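Sorting out Dad's shed, part two

21 August 2019

The shed is nearly done. When I wrote the first part in May I thought it would take a couple of weekends, and I was wrong by most of the winter. The back wall is clear now and I can get to the window, so I'll put down what worked before I forget it.

Dad kept everything. He had jam jars of screws, offcuts of pine too short to use, and the handles of tools whose heads had gone years ago. I started by trying to decide on each thing as I picked it up. That was slow and it made me cranky. After the second day I gave up and sorted by type first, with no throwing out at all until a whole type was in one place. Once I could see all the paintbrushes together it was easy to keep the good ones and let the rest go.

The jars took longest. Achilleas Vasilakis from across the road came over with his magnets and we did the steel ones in an afternoon. The brass screws I kept separate. Dad used to buy them at the hardware shop in Trilville, which closed when I was at school, and a few were still in the paper bags.
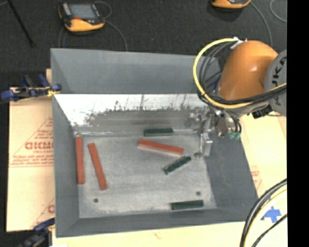

Shelving was the next problem. I priced a flat-pack set and it came to just under $500 for the length of the wall, which seemed a lot for a shed with a dirt floor at one end. In the end I bought 3 second-hand steel units from a mechanic in Wendt who was packing up his workshop. They have some surface rust. I went over them with a wire brush and left it at that.

I put the heavy things on the bottom shelves, paint and oil in the middle, and camping gear up top. Labels are masking tape and a texta. I had a go with a label maker and the tape fell off in the first warm week.

The tip run was smaller than I expected, two trailer loads. Old paint has to go on a separate day at our transfer station, so ring before you load it up. I didn't, and brought 23 tins home again.

Mum came down to look last week. She was quiet for a bit and then asked where the blue vice was. It's on the bench where he had it, bolted through the same holes. She took the good secateurs and a trowel and said the rest was mine to worry about.

Still to do: the gutter on the south side, the door that drags, and the mower, which hasn't started since Easter. I've ordered a carburettor kit for it and will have a go at fitting it when it turns up.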